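Teaching the arm to move parts between bins: final report

Svitlana Prokopenko, robotics lab module, Drovton campus. Supervisor copy, second version (first one had the wrong table in it, sorry).

1. What we were trying to do

Get the arm to pick small parts from one bin and put them in another. No hand-written motion code, only demonstrations. A person drives the arm through the task many times, we record everything, a policy gets trained on the recordings, then the arm tries alone. That was the plan in the proposal and it mostly stayed the plan.

Two ways to give a demo. First is by hand: put the arm in free mode, grab it near the wrist and walk it through the move. Second is remote: leader arm on the bench, follower arm copies it. The proposal said we'd compare both with equal numbers. We did not end up with equal numbers, see section 3.

Controller is the Odik one from the second-year lab, recording software is Stuneveck. Didn't change either apart from the log format.

2. Setup notes

Joint positions, gripper opening and video all logged together. Video was the slow part. At the start the joint log and the video drifted apart over a long episode, so the gripper closed in the log before it closed in the picture. Lost a whole batch to that. Fix was stupid: stamp both from the same clock. Should have been in there from the first day.

Bins were not fixed to the table. This was on purpose — if they never move, the policy learns a place and not a bin. So between episodes we shifted them a bit, by hand, no measuring. Probably should have measured.

One episode = one part moved. Start pose is always the same, arm up and gripper open. Episode ends when the operator presses the pedal. People forget the pedal. A lot of early episodes have a long tail where nothing happens, and we trimmed these afterward with a script that looks for no joint motion. The script also cut some episodes where the operator was just thinking, so I turned it down and checked the rest by eye.

3. Collecting the demos

Hand guiding first. Feels easy, everybody gets it in a minute. Problem is your own arm and head keep ending up in the video, and when the policy runs alone there's no arm and no head there, so it's looking at something it never saw in training. We tried standing further back and reaching in. Awkward, tiring, shaky paths. Stopped at 300 hand-guided episodes.
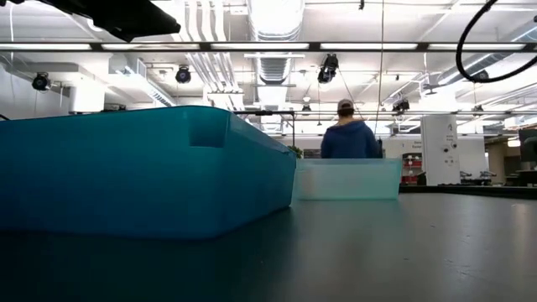
After that it was remote only. Slower to learn. First session I could not get the gripper to close on anything, kept stopping short because you don't feel contact through the leader. After an hour or so it gets better and then one day its just normal. The recordings are much cleaner. Total remote episodes: 1,000, which took most of April and a piece of the month after.

Things I wish I'd written down sooner:

Operators have styles. Mine comes straight down from above. My lab partner comes in at a slant and rotates late. Both work fine, but mixed together the first policy kept hovering between the two, then closed on air. We tagged episodes by operator and trained on mine only for a while, then added the slanted ones back in once there was more data.

Speed matters too. Late in a session everyone goes faster. Fast demos gave jerky policy motion. We put in a rule, 20 minutes and then swap. Helped.

Failed grabs: keep or throw away? At first threw them all away. Then the policy had no idea what to do after a miss, it would carry nothing over to the second bin and open the gripper very carefully. So we kept episodes where the operator missed and then recovered. That one change did more than anything I did to the network settings.

4. Training

Used the imitation code from Sjöberg's thesis, already in the lab repo, with small edits. Input is video plus joint positions, output is a short chunk of future positions. I tried a chunk length of 8 and also longer ones. Longer was smoother but reacted late when a part slipped. Stayed with 8.

Hand-guided only: bad. Reaches toward the bin, stalls above the rim. Remote only: much better, picks most things that lie flat. Both mixed: a little worse than remote only. I think that's the operator-in-view problem again but did not test it properly, would need masked video for that. No time.

5. What still goes wrong

Parts against the bin wall. Gripper comes down, touches the rim, stops. We have few demos of this becuase operators avoid it without noticing, they take the easy part first. Next group should start episodes with one part already in a corner and nothing else in there.

Light. Evening runs went worse than midday ones. Didn't log the lighting at all so can't say more than that.

Near-empty bins. When only a couple of parts are left the policy gets slow and wanders. Same reason I guess, most demos were done with the bin full.

6. If someone continues this

Skip hand guiding for anything with video, or use it only to show people how the arm moves before they sit down at the leader. Measure the bin positions. Tag operator, time of day and fill level from episode one — adding tags later by watching video is miserable work. And check the clock stamps before you record anything you care about.

Data is on the lab drive in the folder with the Stuneveck logs, ask me for access.

Comments (3)

tomas_k: did you try slowing the follower down for the corner picks? we scaled the leader to half in our project and it got a lot less painful

S. Prokopenko: Only once, near the end. Felt good but the episodes came out very long and I left them out of training. Worth another go.

ree: the empty gripper carefully letting go of nothing, ours did exactly the same thing lol. how many recovery episodes did you need before it stopped?

We use cookies to remember your settings. Accept / Manage

Contact the lab office | © Drovton Robotics Teaching Lab | Back to top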